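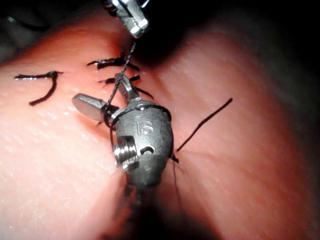
Teaching a robot to suture by remote control: how I record my demos

I've been at this since February and I still get tangled up, so please take this as notes from someone slightly further down the road than you! You'll need a pair of teleoperated arms with needle drivers, a practice pad, some braided black thread and a lot of patience. I record everything with Fliltedlow, but any logger that saves the arm poses and the video together will do.

1. Warm up with the recorder off

Have a play first. Ten minutes of picking the thread up and passing it from one tool to the other is plenty. I set the motion scaling on the Cirnov console so that my hands move a lot and the tips move a little (it feels daft for the first go, then you stop noticing).

2. Decide where a demo starts and stops

I start when both tools are clear of the pad and stop once the knot is down and the tails are let go. Stick to it. My first batch started all over the place and I ended up trimming 642 clips by hand, which was a miserable weekend.

3. Make your wraps slowly

Keep one tool still and move the other round it. If you swing both at once the thread slides towards the wrist, and then you're fishing for it. Loops go over the jaws most easily when they're only slightly open, and you want the short tail near enough that you don't have to stretch for it.

4. Pull the thread snug, then stop

You can't feel anything through the handles, so go by eye. Watch the thread straighten and watch the pad where the stitch goes in. As soon as the surface starts to lift, ease off. I also pause for 2 seconds before the next move, so it's easy to find the spot later when I'm labelling.
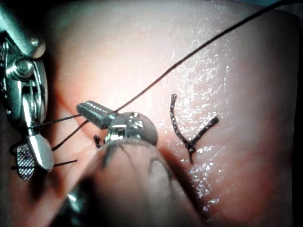

Ouellet wrote in to say that the pause is a bad idea, as the policy learns to hang about as well, and that it's better to mark the spot with a foot pedal while you keep moving. Fair point, and I've ordered a pedal.

5. Keep the wobbly ones

If I miss a grab and then recover, the clip stays in, tagged "recovery". Dropped thread and no knot goes in a separate folder. The Fondby training script reads the tags straight from the file name, so keep them short and don't use spaces!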